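Cirnley Shared Workshop, Evening Course: Build Your Own Two-Armed Helper
Handout 4, Monday, September 24, 2018

Hi again! Last week we got both arms bolted down and talking to the laptop, and a few of you stayed way too late (me too, no regrets). Tonight is all about the desk. I know that sounds dull after wiring day, but I lost most of April to a desk I kept rearranging, so please read this before you touch the Poditz software.

My rule is to start with stuff you'd find on any desk. A cup with a lid and straw is my favorite test item. It's tall, it's see-through enough to confuse the depth reading, and if you knock it over you'll remember it.
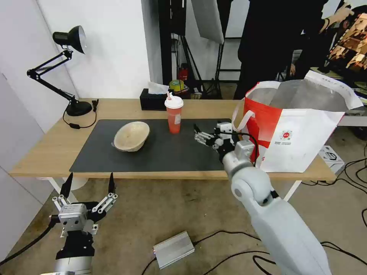 PART A: REACHING FOR THE CUP

Come in low and from the side. With the right hand just over the mat and the fingers stretched toward the drink, you've got a good pose to save as "ready". Save it under your own name, please! We had 142 poses in the shared folder last time I looked and most of them are called "test".

Watch the cable at the wrist too. If it loops over the hand, turn the wrist slowly by hand first and see how much slack you really have. The Lamptey brackets have a sharp inside edge, so file it down if you haven't yet.

The dark mat is a big help, by the way. A light bowl on dark gray gives the camera a nice clean outline, and you can leave the lamp and the tissue box where they are. I like a bit of clutter at the back of the desk, it keeps the software from getting lazy.

PART B: ADDING A SECOND BOWL

Now make it harder. Put a deep white bowl near the middle of the mat with something small and red at the bottom, and leave the cup standing just behind and between the two bowls. Park both grippers below the desk edge with the tips pointing up before you start a run, so every try begins the same way. 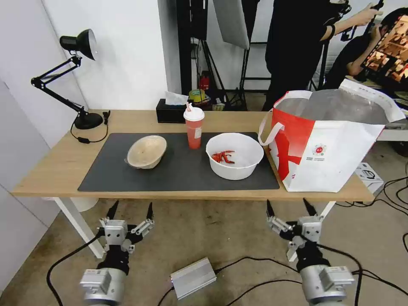

PART C: FOR NEXT TIME

Run the two-bowl layout at speed 66 and write down what the log says after each try. Bring your Clivumwood manual, we'll be on page 139 (the wrist limits table, bring snacks).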